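# Skalla fruit basket

Notes on the prop basket, 423 on the Stinthorpe shelf list. Nothing in it is edible, a point Santeri Karppinen has asked me to put near the top.

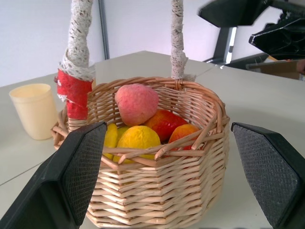 *Wicker basket with artificial fruit, red tape at the base of one handle.*

## Contents

- peach, pink – lives at the back
- lemon, bumpy and very yellow
- mango-shaped thing, logged as `mango`
- small orange-red one, logged as `apricot` after a long October
- curved yellow one, logged as `yellow_other`

## Known issues

- Loose cane ends at the rim. They snag sleeves.
- Please don't trim them – Jeptoo Odera wants the weave left alone.
- Label corrections go to Felista Were.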